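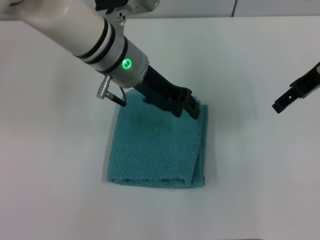 Do you really need to fold a bath towel in thirds?

Only if your shelf is too narrow for it in half. I have read a lot of confident advice on this, and most of it comes down to how one person's linen closet happens to be built.

I started looking into it in August, after I bought shelf dividers from a company called Tellden. The leaflet that came with them says a towel folded in thirds "keeps its loft." I don't know what that means and I doubt the leaflet does either. A towel under four other towels is going to get squashed whichever way you fold it.

The textured ones are a separate matter. Waffle weave, popcorn weave, whatever the label says, anything with little bumps all over. People on the Prakton forum swear these have to be rolled or the bumps go flat. One thread had 239 replies when I gave up on it. I kept one of mine folded and one rolled on the same shelf for 2 months, and when I took them out I could not tell them apart. The rolled one had fallen off twice.

What does seem to matter, at least in my house:

Fold on a table. The bed is too soft and the edges drift.

Smooth the top layer with your palm before the second fold. A bumpy weave grips itself, so a wrinkle in the middle stays in the middle.

Skip the softener. I was skeptical of this one too, but my older towels got noticeably thirstier after a few washes without it.

I also tried the Vomuvine folding board, a hinged plastic thing meant for shirts. It is too small for a bath towel. It works on hand towels, which I can already fold in the time it takes to find the board.

As for the fold facing out on the shelf, fine, it looks nicer and it's easier to grab one. I do that now. I still fold in half, then half again, and my closet door closes.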